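Nustisen Work Glove Liner, Black

The Nustisen liner is a thin fabric glove for wearing alone or under a bigger glove. We sell it at Porham since two years and it is the pair our customers order again most often. It is made for people who must feel small things with the fingers, for example screws, thread or seed, but do not want bare skin in a cold workshop.

The fabric is knitted and stretches in both directions. It does not have rubber dots or coating, so please do not use it for glass or sharp metal. For these works look at the Stamatopoulos leather glove on our other page.

Sizes
S, M, L and XL. Measure around the palm without the thumb. If you are between sizes, take the smaller one, the fabric becomes a little wider after the first days.

Washing
Wash by hand or in a net bag with cool water. Dry flat. Do not iron. The black color can go out a little in the first wash, so keep it away from white clothes.

Fit on the hand
The seams should follow the side of each finger and not turn to the front. Small wrinkles at the knuckles are normal and do not mean that the size is wrong. With a closed hand the fingertips should not pull.
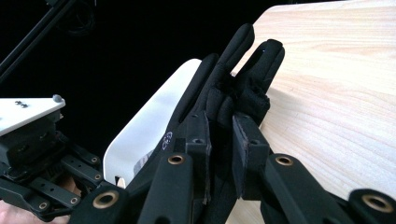
Ordering
Article number 2788. Sold in packs of 2 pairs. A carton holds 312 pairs and ships from our Porham store. Unworn packs can be returned if the paper band is still closed. The next delivery of size S comes in September.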